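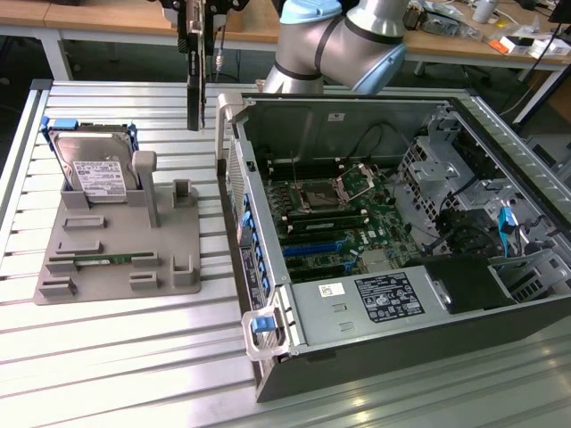 Taking an old desktop computer apart for parts

Posted Nov 19, 2023 in Workshop tips

An office tower that has reached the end of its working life still has plenty in it worth keeping. The notes below cover stripping one on the bench and storing what comes out. Allow an afternoon for your first one. After a few you will get quicker.

Before you start

Shut the machine down, unplug it at the wall and hold the power button in for 20 seconds. Take off your jumper if it is wool. Lay the tower on its side with the open side up, so you are working down into it and nothing can drop out on to the floor.

Have somewhere fixed for each part to go. A tray with slots and raised holders is best, as a hard drive can stand upright in it and a memory stick can lie between two clips without sliding about. If you don't have one, an egg box does for screws and a baking tray lined with plain card does for the rest. Don't use cling film or bubble wrap against bare circuit boards.

Drives

Many office machines hold the drive in a plastic caddy with coloured tabs. Squeeze the tabs and slide the caddy out. Leave the drive in its caddy if you think it may go back into the same make of case, because spare caddies are a nuisance to find. Unplug the cables by the plug and never by the wire. Wipe or destroy any drive that is leaving the house.

Memory

Push the latches at the ends of the slot outwards and the stick will lift. Hold it by the short edges. Write the size on a paper tag and put it with the stick in an anti-static bag. I buy Trestix bags, but the bags that new parts come in are just as good and cost nothing, so save them. I had 46 in a drawer by September.

The processor socket

Socket pins bend very easily and can seldom be put right. With the processor out, keep fingers, sleeves and screwdrivers well away from the middle of the board. On a board like this one, with a bank of memory slots on either side of the socket, your hand is never far from the contacts when you work the latches, so fit the plastic socket cover first if you still have it. If a contact looks discoloured or dirty, don't rub it. Look at it with a magnifier under a good lamp before doing anything else. 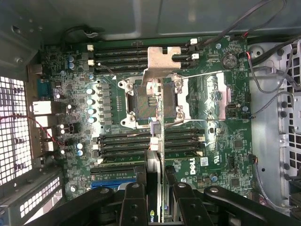

Dust is the other job while the case is open. Use a soft paintbrush, a clean one kept for this only, and work from the top of the board down with the vacuum hose held a hand's width off. Go gently round the tall round capacitors beside the socket and don't lean on them. Any loose wires lying over the rear connectors should be moved aside first so that the brush doesn't snag. Canned air is fine for the slots, in short bursts, with the can upright.

Power supply

Take it out whole and leave it whole. The inside can hold a charge long after the plug is pulled, so there is no good reason to open it.

Storing the parts

A shallow lidded box, about 6 cm deep, suits most cards and memory. Mine is a Wanska. Keep it indoors, off a cold garage floor, and put the screws from each machine in their own labelled bag.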